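Closusura Brick-Pattern Wall Covering

Item 406 - Pale Gray
Product information for schools, clinics, offices and rental properties

Closusura is a printed and textured wall covering in a staggered brick pattern. It is supplied in rolls and is intended for interior walls that are dry, sound and reasonably flat. The pattern repeats at a distance that allows most rooms to be papered with little waste, and the pale gray shade is kept in stock throughout the year.

The covering is produced by Lerkero at its Nosia plant. Each roll carries a batch number on the inner label. Customers ordering for a single room should ask for rolls from one batch, as small differences in shade may be visible where two batches meet on the same wall.
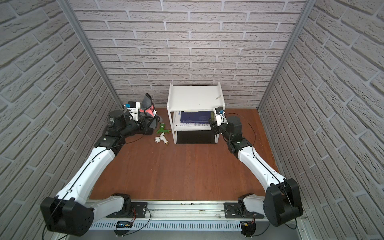 Corners require the most care. Inside corners should be papered in two pieces, with the first piece carried a short distance onto the adjoining wall and the second laid over it and trimmed. The courses must be checked with a level before the paste sets. A small error at the first corner will grow as the work moves along the room, and it cannot be corrected later without lifting the sheet.

Surface preparation

Old paper must be removed in full. Gloss paint should be sanded and washed, and new plaster should be sealed with a primer suited to wallpaper. Fill cracks and nail holes, allow the filler to dry, and sand it level. The raised surface of Closusura will hide minor marks in the wall - it will not hide loose plaster or damp.

Paste is applied to the wall and not to the sheet. Use a ready-mixed heavy-duty paste, and smooth the covering with a soft brush. Hard rollers flatten the texture and must not be used.

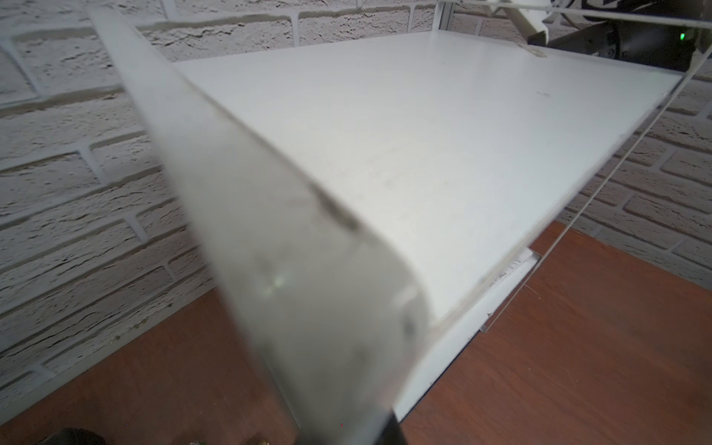 Mwaipopo

Care and cleaning

Dust may be removed with a dry brush or a vacuum cleaner fitted with a soft head. Fresh marks should be dabbed with a damp cloth and mild soap. Do not scrub, and do not use bleach or solvent cleaners. The recessed mortar lines collect more dust than the faces of the bricks, and institutions with heavy foot traffic may wish to brush the walls twice a year.

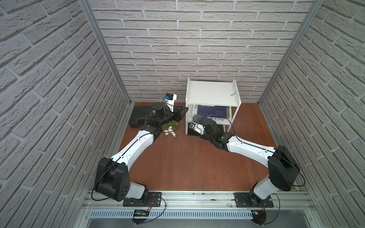 Ordering and delivery

Orders of up to 144 rolls are shipped from stock. Larger orders are made to schedule, and a written quotation is provided on request. The annual production run takes place in September, and customers planning work for the winter months are advised to reserve rolls before that time.

Unopened rolls may be returned with the original label in place. Cut rolls, sample sheets and discontinued shades are not accepted for return.

Page last revised Wednesday, November 20, 2019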